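Folding on the bed: a morning with Impi Tikkanen

Impi Tikkanen has the kettle on before I've got my shoes off, and she's already talking about drawers. She has lived in Salusitz for 22 years and has been running her bedroom sorting mornings at the Leinonen hall since last June, but today she wants to talk about it at home, where the clothes are.

"I love a bedroom with colour in it," she says. "Pinks, bright blues, a bit of red if you've got it! People think tidy means white and grey. I couldn't sleep in white and grey."

Her method is simple enough to explain over one cup of tea. Everything comes out and goes on the bed, one kind of clothing at a time, and nothing goes back until it has been picked up and looked at properly. She does tops first. Then trousers, then the drawer of odds and ends that she calls the swamp.

"You've got to lift each one," she says. "Get it up by a fold, give it a shake, see what it is. I found a cardigan last winter I'd been mourning for ages - it was inside another cardigan!"

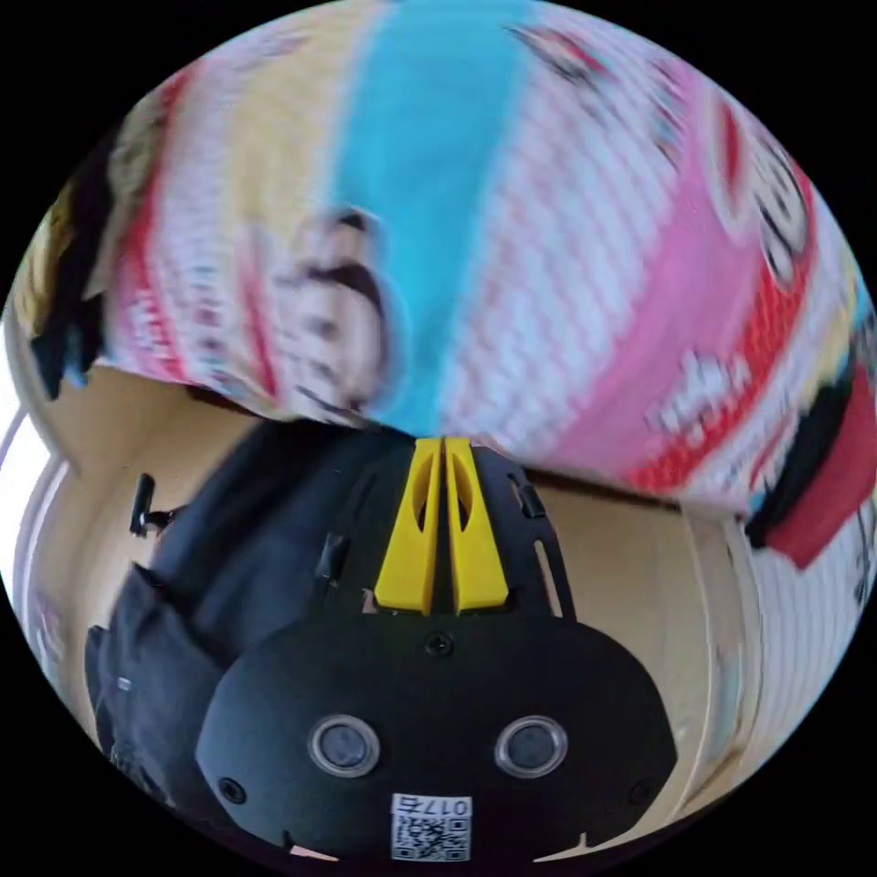 One reader of her Fovlow newsletter wrote in to say that the bed was the worst place to do it, and that she'd ended up asleep on the couch beside a mountain of jumpers at midnight. Her suggestion was the kitchen table, after breakfast, with the radio up.

Impi laughs when I bring it up. She printed the letter in full, and tried the table herself the next day.

"She's got a point, and I told her so. My table's 70 centimetres across, though, so I ran out of room by the third jumper. Start at nine in the morning and you'll have your bed back by lunch. Start after tea and you're on the couch, darling, no question."

She makes the bed first, every time, with the cover pulled up and smoothed. Hers is patchwork, diagonal stripes in pink and turquoise and cream, plenty of them with polka dots, and she's mad about it. Plain things are easy to find on a busy pattern, she says, and mustard is easiest of all.

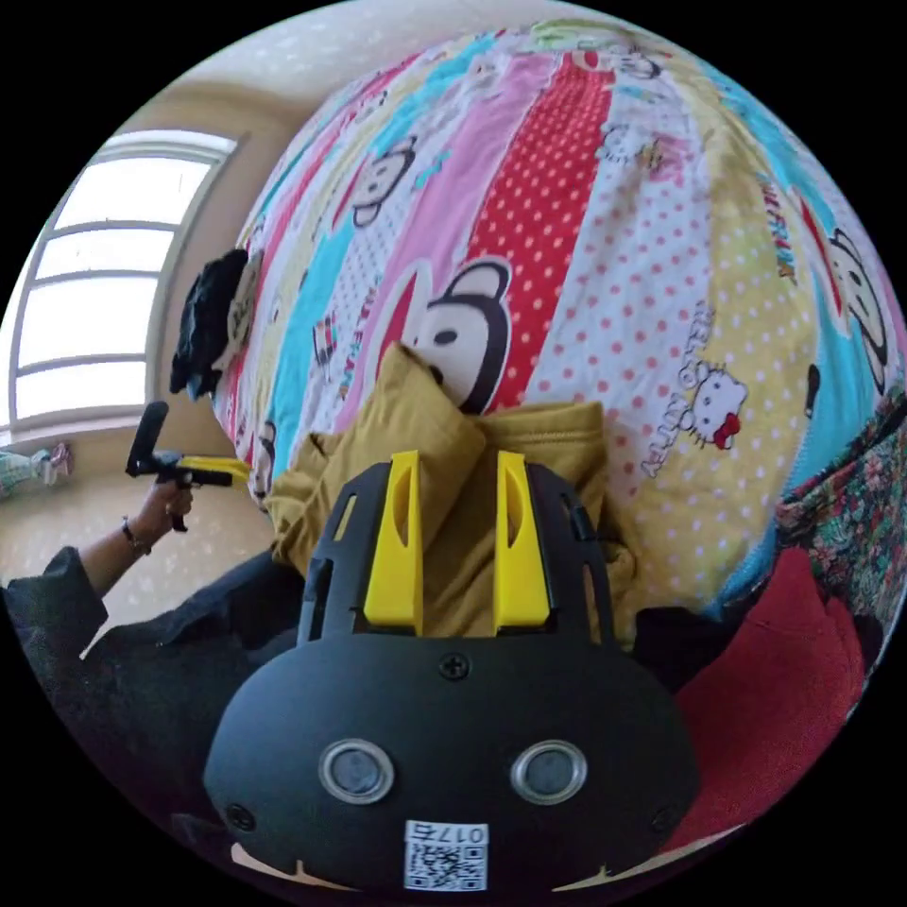
"Yellow's my favourite thing to fold," she goes on. "Sleeves in, bottom up to the collar, then over once more so it stands by itself. If it flops, do it again. I've got 32 tops in that chest now and I can see every single one when I open the drawer."

She won't be drawn on special boxes or dividers. A shoebox lid does the job for socks, and she cuts hers down with the kitchen scissors. The swamp gets a biscuit tin.

Before I go she pulls open the second drawer to show me, then the third, and then she's off down the hall to find the cardigan.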